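About Skerarora

Skerarora is a small evening school in Tundton that teaches people to write by hand again. We do italic, copperplate, a bit of blackletter for those who want to letter a pub sign, and a remedial class called Legible by Christmas, which fills up first every September.

The school was started by Sieglinde Tiedemann, who had spent 26 years reading other people's forms at the county records office and felt that something should be done. Her first pupils were former colleagues. Some of them still aren't speaking to her.
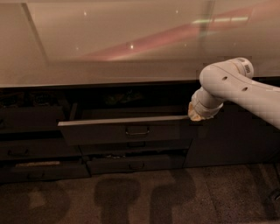

From there it grew in the usual untidy way. Taner Akgül joined to teach copperplate and brought his own ink, his own paper and his own views on biros, which he will share if you let him. Chiharu Oda came for one term of brush lettering and has not left. Severyn Antoniuk looks after the left-handed class, being left-handed himself and tired of having his sleeves washed.

We spent our early years above the Kravets shoe shop, where the floor sloped and a dropped nib always ended up under the same radiator. The present rooms are level. A few of our older students say their handwriting has suffered for it. 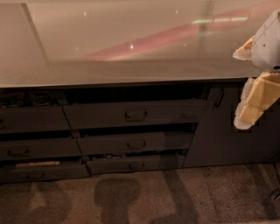 Classes are kept to 20 people, and we don't set exams. At the end of each term you copy out the same paragraph you copied on your first night, and we hand the two sheets back together without comment. New students sometimes ask what surface they should practise on at home. Anything flat will do, but a shiny top like this pale grey one, with pink light lying across it, will have you squinting by the second line, so put a blotter or an old newspaper under your sheet. Ballpoint users may carry on as they are.

We also answer letters. Write to us by hand and someone will write back by hand, usually Intan Liew, who runs the office and has the best capitals in the building. She has replied to 1,264 letters so far, including 58 from one gentleman in Stikutley who disagrees with us about the letter g. 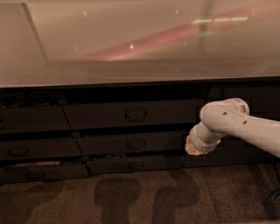 Dark drawers under a glossy top.

Fees are charged by the term and cover ink and paper. Nibs are extra. We used to include them, and people pressed accordingly.

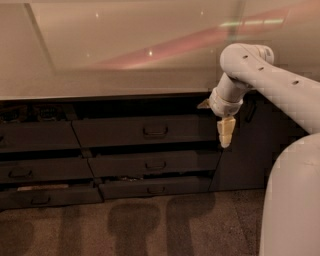

You needn't own anything to begin. A pen can be borrowed for the whole of your first term, and most people then buy the one they've been borrowing. Do think about storage, though, as paper has a way of arriving in the house and staying there. Two columns of three drawers, like the charcoal ones here, sounds generous until you take up blackletter. Taner recommends keeping envelopes apart from everything else and has never explained why.

To join, send a note to the office with your name, the class you'd like and which hand you write with. If we can't read it, we'll put you down for Legible by Christmas.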